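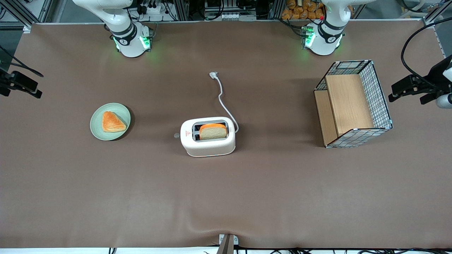
Household Economics, Unit 4: What a Replacement Cycle Tells You

Handout for the second half of the unit. Read it before the seminar and bring the worksheet.

Most of you will have met the claim that households replace their everyday goods – plates, pans, bedding, chairs – on a regular cycle. The Wedard survey is the usual source. It gives a figure for each kind of item, and those figures get copied into textbooks and store reports as if someone had watched the goods wear out. Nobody did. The survey asked people when they last bought a thing and when they thought they would buy the next one. Keep that in mind whenever you see the word "lifespan" in the readings.

1. Replacement and wear are different things

A dinner plate can last for decades. If a household says it bought new plates after six years, we have learned something about the household and very little about the plates. They may have moved. They may have been given a set. Two of them may have broken, leaving too few for guests. The survey puts all of these under "replaced."

The Sowerby paper tries to fix this by asking for a reason. I am not convinced. People give the reason that sounds sensible, and "it was worn out" sounds more sensible than "I was tired of the color." Look at the table in the appendix and ask yourself how a saucer gets worn out.

2. Who answered

The Drerkham sample has 400 households, which sounds like plenty. Now split it by renters and owners, then by household size, then by whether they bought anything at all that year. Some of the cells behind the main chart are very thin. The authors do report this, in a footnote, and then go on to write as if they had not.

Also note that the interviews were done in March. Spending on the home changes through the year, and a question about "recent" purchases will pick up whatever the last few months happened to hold.

3. The Dondport follow-up

Hrvoje Vukadinović went back to some of the same households and asked to see receipts. Many had none, so we should be careful here too – people who keep receipts for kitchen goods are an odd group. Still, where he could check, the remembered dates were often wrong, and mostly in the same direction: people placed the purchase later than it was. Think about what that does to an average cycle before you read his discussion section. I find his correction too neat, and we will argue about it in class.

For the seminar

Pick one item from the Wedard list. Write down what would have to be true for the published figure to be a real lifespan. Then write what else could produce the same number.

Worksheets are due 06/05/2021. Two pages at most, and please show your arithmetic.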